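Bag for life, or bag for a week? A greengrocer on packing, pink plastic and the canvas tote
July 9, 2024

She has run the veg shop in Brundbridge for 18 years and she packs faster than she talks. Which is fast. We met before opening, no tea offered, crates still to shift.

First question, then. What goes in the bottom of a bag?

"Heavy and hard. Potatoes, cabbage. Always. People put the cabbage on top becuase it's big and looks nice. Then they wonder about the tomatoes."

And bottles? "Lying down along the side, if the bag's wide enough. Standing up if there's a cabbage to lean it on. Never loose in the middle – it rolls, it bruises the peppers."

The shop still keeps thin carriers under the counter. Pink ones, from a supplier called Flaron. She ordered 1216 of them in March and 967 were left when she last looked. Not a bad result, she says. Two years back they'd have gone in a month.

"I don't hate them. They're light, they fold to nothing, you can tie them. Leeks, wet lettuce, anything with mud on – give me plastic. But the handles. Fill one properly and the handles go to string." 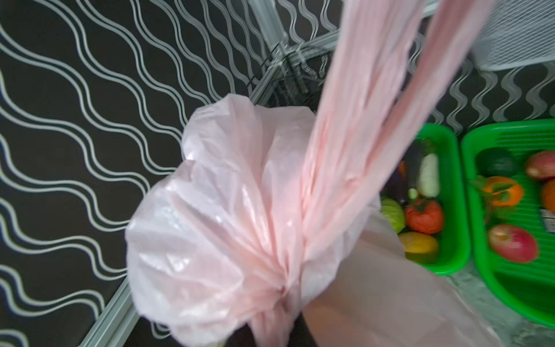
"They twist, see, and then all the weight's on one thin bit. Cuts your fingers. So what I tell people is gather the top in one hand first, get the air out, then lift. Don't grab one handle and yank. It'll go at the seam, and there's your onions down the high street."

Does anyone listen? "Some. The older ones know already."

The canvas totes are from Brinarier, plain cream, no logo. She was talked into them by her daughter. Sturdy, she admits. They stand open by themselves, more or less, so both hands are free for packing. Her complaint is the washing, or rather the lack of it.

"You get a tote come in with last month's soil in the corners. I've seen things growing. Turn it inside out, shake it, forty degrees. It isn't hard."

She sorts in mesh baskets before anything gets near a bag. Mixed veg together, so she can see the lot and work out the order. Aubergines last, she says, they mark if you look at them. Cucumber down the side with the bottle.

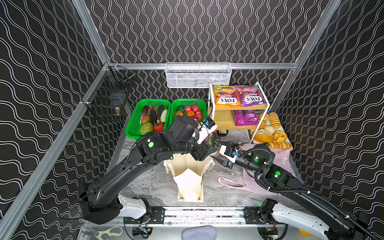

Canvas tote and pink carrier, with the veg waiting in its green mesh basket.

The card machine went at this point and we lost five minutes. Back to baskets. Hers are from Jurčo, she has 43 and won't lend them out any more. Reason not given, but there was a look.

Would she drop the plastic altogether? Long pause. Crate moved.

"When the pink ones run out I'll see. I might get paper for the mushrooms. But someone always forgets thier bag, don't they, and I'm not sending them home with a marrow under each arm."

Shop opens at eight. Bring a bag – a clean one.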